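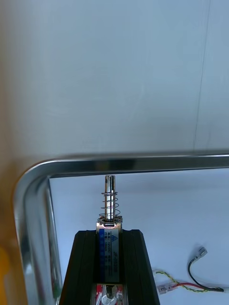

Settimio Zanetti asked, before we had even got through the apologies, whether the little push-pull solenoids were going in with the wire this year or getting a place of their own, as he had spent most of a wet afternoon in December hunting for one with its spring still on. That set the tone nicely, and we decided to take the parts bench first and leave everything else on the agenda until after the tea break.

Parts bench and sorting

The meeting agreed with Settimio that solenoids should have their own drawer, with the label side facing up so that the voltage can be read without picking each one up and turning it over. The JF-0530B ones marked 12VDC are to go at the front, these being what people ask for most at the Sandhu Street open evenings. Anything with a missing spring goes in the jar on the windowsill, and please, whoever it is, do not put them back in the drawer "for now." We all know how long "for now" lasts at this club!

There was a long and very good-natured talk about whether small parts should be sorted by what they are or by what they are used for. The case for sorting by use was that a beginner building a door latch wants everything for a door latch in one spot. The case for sorting by kind was that we tried the other way two winters ago and ended up with the same sort of switch in 6 different boxes. Sorting by kind carried, with a friendly grumble from the window side of the room, and the latch builders will get a printed list to shop from instead.

Wire and cable ends

We then turned to wire, which always takes longer than anybody plans for, and tonight was no exception (the kettle went on twice). The yellow trays have been a great success and the meeting wanted that written down, as it was a bit of a gamble buying them from the Zokitz catalog without seeing one first. They are easy to wipe out, and things show up well against the yellow.

It was agreed that twisted bundles should stay twisted. Several members have been kindly unpicking them to make single strands, but a bundle with its connector still on is worth a good deal more to us than a handful of loose ends, and the blue and white ones especially are to be left just as they are.
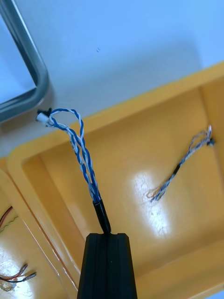
Red and dark wires will carry on having a tray to themselves, next door to the blue and white, and the two are not to be mixed even when one is nearly empty. Frayed ends can be trimmed back, provided there is enough length left to be useful. We had some back and forth over what counts as useful and settled on the width of a hand, which is at least a ruler that everyone remembers to bring.

A question came up about heat-shrink and sleeving. If a sleeve is already on the bundle, leave it on. If it has come off, it goes in the tin with the other sleeves and not on the floor, where the vacuum finds it.

Purchases

The Huvero starter packs were discussed again. A pack of 1,000 assorted terminals comes to 85 dollars with shipping, and although it sounds like a mountain of terminals, we did get through the last lot faster than expected once the school holiday sessions began. Agreed to order one pack now and look again in the spring. A second magnifier lamp was also proposed, and everybody liked the idea very much, but it will have to wait until the Nusus fair, when we can see what the stall brings in.

Sorting evening

We will need 4 pairs of hands for the big sort, starting at 7:00 p.m., with soup. Bring reading glasses if you use them, as the print on some of these labels is awfully small. Labels for the drawers will be written by hand in block capitals, the label printer having run out of tape again.

Any other business

The blue mug with the chip has been claimed. The spare key is back on its hook. Thanks were given for the lemon cake, and the recipe will be pinned up by the door for those who asked, with a note about using less sugar.

Meeting closed at 9:20 p.m. Drawer list to be circulated with these minutes.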